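Filed under: Kitchen > Bottles & Jars > Long-Term Tests

Flolon squeeze bottle, five months on

I bought the Flolon in March, after my third supermarket ketchup bottle of the year coughed on a guest. It cost 10 dollars, and I had been told by people I trust that it was a waste of 10 dollars.

The valve is the thing you pay for. It's a little rubber cross in the cap, and it lets out a line of dressing as thin as a pencil mark, then stops. My old bottles stopped too, in the sense that a dog stops barking. Mayonnaise comes through fine. So does honey, if you have somewhere to be in the afternoon and want an excuse to miss it.

Cleaning is where we fell out. The valve pops out with a thumb and goes back in with two thumbs, a spoon handle and some language. Wutance makes a cheaper one with no valve at all, only a hole, and you can clean it with a piece of string. I kept both. The Wutance holds oil and leaves a ring on the shelf.

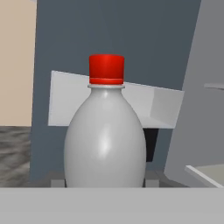
The dishwasher is allowed, top rack, according to the leaflet. Mine has been through 56 washes (I keep a tally on the fridge, it's a long story) and the threads still catch on the first turn. The smell of garlic did not survive wash one, then came back for wash two and has stayed.

Would I buy another? I already did. It has pancake batter in it, and the batter won't come out.

Four stars, minus whatever the spoon cost.

Comments

Dae-han Shim: Put the valve in the freezer first. It goes in with one thumb.

Woo: Is the garlic one the batter one

mustardgas_pedal: String person here. String is fine.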